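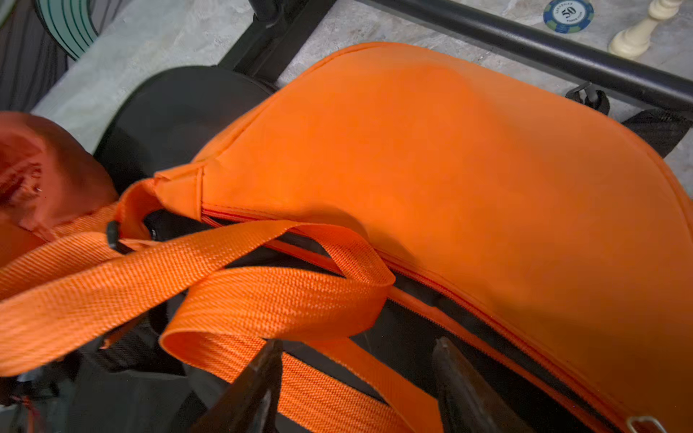
1/ Bag storage, as promised to the people who asked after my last thread. The main problem with a big soft bag is the straps. Left to themselves they end up twisted and folded over like the wide orange one on mine, and then they catch on whatever you pull out next. So before a bag is put away I sort the strap first, then the zip, then the padding.

2/ Background for new followers. I live in a small flat in Kostcombe with one hall cupboard and no loft. Every bag I own has to live in the hall or under the bed. I used to stack them on top of each other and the one I wanted was always at the bottom.

3/ Step one is emptying. Every pocket, every time. Last week I got a bus ticket, a pen lid and 17p out of a side pocket I would have sworn was empty. Crumbs go in the bin, coins go in the jar, receipts go in the drawer until I can face them.

4/ Then turn the bag upside down over the bath and shake it. If the lining comes out far enough, pull it out and go over it with a damp cloth. I don't put padded bags in the washing machine. I did it once with a grey one from Sedska and the padding went into lumps that never came out again.

5/ Zips. Run them open and closed a couple of times. If one is stiff, rub a candle stub along the teeth and run it again. I leave zips about halfway open for storage so the inside gets some air. Sabina Brabec told me to close them fully to keep moths out. We have agreed to differ.

6/ Straps. Lay them out flat and follow each one with your fingers from one end to the other, turning it over wherever it has flipped. Start at the end that's sewn on. If you start in the middle you only push the twist along. Do up any buckles that have a partner so they don't swing about.

7/ If a strap has a slider, let it right out before hanging. My longest one comes to 76 cm let out, and it hangs far better like that than bunched up short.

8/ Now the hanging. I tried single hooks on the back of the door, and a wide strap just slid off. What works better for me is the sort with several upturned prongs at the bottom and a curved top that goes over a bar. A strap can go over more than one prong, and over more than one hook, so the weight is shared out.

9/ Colours don't matter, but I like having pale ones against a black bar. They're easy to find with the light off. I've got blue, white, pink and a creamy yellow. The orange bag goes on the cream, pink and white ones and the blue are left for lighter things. 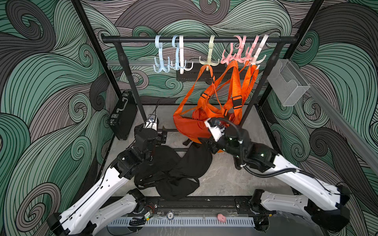 10/ Height. Check this before you load the bar. With long straps the body of the bag drops much lower than you'd think, and mine ends up just above the floor. I'm happy with that as long as it clears. If yours touches, take the straps up over the prongs once more and let the spare hang down in loops.

11/ Keep a soft bag to one end of the bar if you can. It bulges at the bottom and leans on the upright a bit, but it leaves the other end free for scarves and the shopping totes.

12/ Small things. A wire basket on the wall next to the bar is good for gloves, keys, dog leads. Try to keep it for things you use that week. Hakim Simanjuntak keeps his full of batteries and I've stopped commenting.

13/ What not to hang: anything with weight left in it. I left a water bottle in a Mivel rucksack over the whole of February and the top loop stretched. The label says the bag weighs 335 g empty. The bottle was 800 ml and full, so that was my own fault.

14/ Leather is different. Don't hang it by the handles for months. Stuff it with old T-shirts, stand it on a shelf and put a pillowcase over it. Newspaper will do for the stuffing if the lining is dark.

15/ A couple of people asked about vacuum bags. Fine for coats. I wouldn't use them on anything padded, it comes out with creases and you wait days for them to drop.

16/ Time taken: ten minutes for a bag that was in a state, two if you do it each time you come home. I don't do it each time I come home.

17/ Lucía Sarmiento has asked what to do with belts. I roll mine and put them in a shoebox, buckle on the outside. Will do a proper post on belts and hats once I've sorted the hats.

Posted Dec 29, 2019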